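Isla Rutherford
Posts from the Orkonent open day, a thread

1/ Spent my afternoon at the Orkonent open day watching a robot tidy a bedroom. I have a bedroom of my own that could use the attention, but nobody was handing out stickers there. 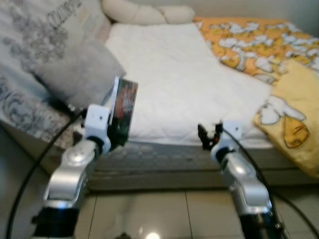 2/ Arrival. You sign in on a tablet, the tablet freezes, a man signs you in with a pen. I was visitor 75 according to my sticker. The man with the pen said they were expecting up to 200, and looked at the cookie table as he said it.

3/ The work of the day is putting things where they belong. A book, for instance. Two silver arms at the side of a bed, a book standing upright in the left gripper, the right one open with nothing in it. I have stood in front of my own bed in this exact pose.

4/ The bedding is very cheerful. Orange blanket, white and yellow cartoon figures all over it, and a yellow blanket with one big character hanging over the edge. A kid near me wanted to know if she could have the blanket. She had no questions about the robot.

5/ Our guide was Nestor Layug, who works on the grasping side and has the calm of a man who has watched a great many books get dropped. He told us a paperback is worse than a hardcover because it bends and then everything you planned about it is wrong.

6/ Someone asked how long before it can do a fitted sheet. Nestor asked the group who among us could do a fitted sheet. Two hands went up, and I have doubts about one of them.

7/ He keeps a log of every object they've tried to pick up. It stood at 1,893 attempts this morning. I asked what the most annoying entry was and he said "sock, single" before I had finished the question.

8/ Shiny floor tiles, by the way. I asked if the glare bothers the cameras. Yes. I asked if they'd thought about a rug. Also yes. The rug apparently has its own problems and its own meeting.

9/ Next room over was Brarkel, the software, on a big monitor. Lots of colored boxes around things. It was confident about a pillow and much less confident about me. I moved over and it went back to the pillow.

10/ A visitor in a good coat wanted to know what all this would cost him at home. Nestor said it isn't for sale. The coat asked again, slower. It still wasn't for sale.

11/ Best question of the tour came from the blanket kid's brother: "Does it know what the book is about?" Nestor said no. Kid: "Then how does it know it's done?" Long pause, and then we were all invited to see the charging station.

12/ The charging station is a wall with plugs.

13/ Cookies were gone by the time I got back. Visitor 75 would like it noted that there was a man leaving with a napkin, folded, heavy-looking.

14/ They're doing another one in July. I signed up on the tablet. It froze. I've gone to find the man with the pen.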